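Visiting the Clavholm Asylum Cemetery: Frequently Asked Questions

June
By the Melnyk Memorial Project

Who is buried at Clavholm?
Former patients of the Clavholm state hospital, which took in people with mental illness, epilepsy and intellectual disabilities. Most graves carry a number and no name. We have matched 88 of them to admission records so far.

Why were numbers used?
The hospital's rules called for it. Families were often told that this protected their privacy, but many of them were never asked.

Can I search for a relative?
Yes. Send us the person's full name and the county they were admitted from. Requests take up to 10 weeks. Records held at the Pornalmont archive take longer and may need proof of kinship.

Is there a fee?
Searches are free. Copies of records cost $15 per file, which goes to the archive.

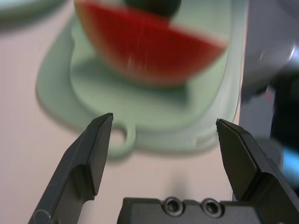
Can I have a name put on a grave?
If the match is confirmed by 2 separate records, yes. A relative can apply, and so can we when no relative is found. The flat markers are all the same size. Religious symbols are allowed.

Are the grounds open?
Daily until 6 p.m. Enter from Dralura Road. The main gate is locked and the path from the side entrance is gravel, so call ahead if you use a wheelchair and we will open the service drive.

Do you publish patient files?
No. We publish names, dates and grave numbers only. Diagnoses and case notes are released to next of kin, and a family can ask us to keep a name off the public list.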